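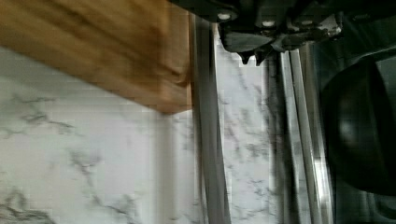

What oil should be used on an end-grain chopping block? A food-safe mineral oil or a hard wax oil made for worktops, applied thinly and wiped off before it goes tacky. Cooking oils such as olive or sunflower go rancid in the grain and should be kept off the block.

Kitchen > Worktop care > Oils and waxes > Vilum Board Oil

Vilum Board Oil

Last updated: May

Print this page | E-mail this page

Vilum Board Oil is a clear, unscented mineral oil for bare wooden chopping boards, blocks, rolling pins and salad bowls. It contains no dye, solvent or drying agent. It soaks in and stays liquid inside the wood, so it does not form a film and cannot flake or chip under a knife. It will not raise a gloss. Customers who want a sheen should finish with Vilum Board Wax once the oil has been taken up.

Product code 1562. Supplied in a 400 ml bottle with a flip cap, or a 2000 ml refill can with a screw cap. The can has no pouring spout. Decant into the bottle before use.

Suitable woods

Beech, maple, oak, walnut, acacia, olive and cherry. Bamboo takes up very little and needs only a light coat. Teak and iroko are oily by nature and can be left untreated for longer. Do not use on lacquered or varnished boards, where the oil will sit on the surface and collect dust.

First treatment

1. Wash the board in warm water with a little washing-up liquid. Rinse, wipe and stand it on edge overnight.
2. Sand lightly along the grain if the surface feels furry. Use fine paper and remove the dust with a dry cloth.
3. Apply the oil with a lint-free cloth to both faces and all edges. End grain drinks far more than long grain and may need a second pass within a few minutes.
4. Leave for six hours, then wipe off the excess.
5. Repeat until the oil is no longer taken up evenly. New beech normally needs three coats.

Both faces must be treated. A board oiled on one side only will take up moisture unevenly and may cup.

Upkeep

Repeat with a single coat when water no longer beads on the surface. For a board in daily use this is usually once a month. Boards stored near a cooker or radiator dry out sooner.

Use on or near stone

Mineral oil will darken unsealed marble, limestone and some granites. Put down newspaper or a plastic sheet before treating a board on a stone worktop, and do not set a freshly oiled board down on stone until it has been wiped and left overnight. Small rubber feet, sold separately under the Jallia name, keep the underside clear of the worktop and allow air to pass beneath. They are fixed with short brass screws and need a pilot hole.

Coverage

One bottle gives some 91 coats on a small bread board of long-grain beech after the first treatment. End-grain blocks use a good deal more.

Storage and safety

Keep upright, capped and out of sunlight. The oil thickens slightly in a cold shed and clears again at room temperature. Mop up spills at once, as floors become slippery. Keep away from children. Wash used cloths in hot water with detergent before using them again.

Related items

Vilum Board Wax, tin
Eris scraper, steel, for removing dried dough
Jallia rubber feet, set of four
Horobets sanding block, cork

Trade orders for the refill can are supplied by the case only. Bottles can be ordered singly.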